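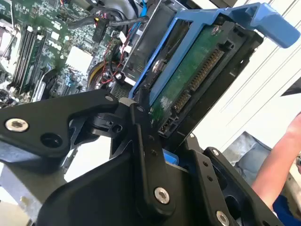
Speaker notes: Looking after old desktops, second half (drives and caddies)
Library meeting room, June 23, 2025

Welcome everyone back from the tea break, and wait for the urn to stop hissing before starting. Remind them that Sanne Mulder has the sign-up sheet for the March sessions, and that she'd love it back with names on it this time.

Start with why I like a drive carrier so much. When I first began fixing computers at Banholm, every hard drive went in with four little screws, two on each side, and you could only reach the far pair by taking off the other panel and lying the whole machine on its back. I lost more screws in that shop than I care to admit. Then along came the coloured plastic carriers, and I remember Pieter Vandenberghe handing me one across the bench as though it were a box of chocolates.

Point to the blue carrier on the screen. The drive sits inside it and the handle is part of the same blue plastic. Give them a moment to find the green circuit board on the underside of the drive, and then the gold pins along the lower edge. Those are the SATA contacts, data and power side by side, and they're the bit I'd most like people to keep their fingers off. Hold it by the sides, please, like a photograph you're fond of.

Somebody always asks about the little black block of pins further along. It's a jumper header, and at home you can nearly always leave it be.

Now the order of work. Take this slowly, and repeat it if there are people still writing.
Shut down properly, switch off at the wall, pull the power cord.
Press the power button once with the cord out.
Touch bare metal on the case.
Unplug the data cable and the power cable from the drive, holding the plugs and never the wires.
Work the handle and slide the carrier out of its bay.
Label the drive before you put it down anywhere. I mean it about the label!

Say a word on cables. There's a blue SATA cable bundled in with a black one at the top, and red and black wires wandering down past the motherboard, and that is a fairly ordinary sort of tidiness for the inside of a desktop. Don't go pulling everything straight for the sake of it. Tuck things clear of the fan and leave it there.

Story if we're running well: the De Haan office clear-out, when Pieter and I went through 100 desktops over a long weekend and he insisted on playing the same accordion record on both days. Skip it if the tea break ran over.

Memory slots: only mention them, the four black ones beside the heatsink. We're doing memory properly next time and I'll get carried away otherwise.

Pass the spare carriers around the tables now and let people have a go at the handles. Questions while they do. Carriers back in the Flirnia box by the door, please, and chairs stacked against the window side.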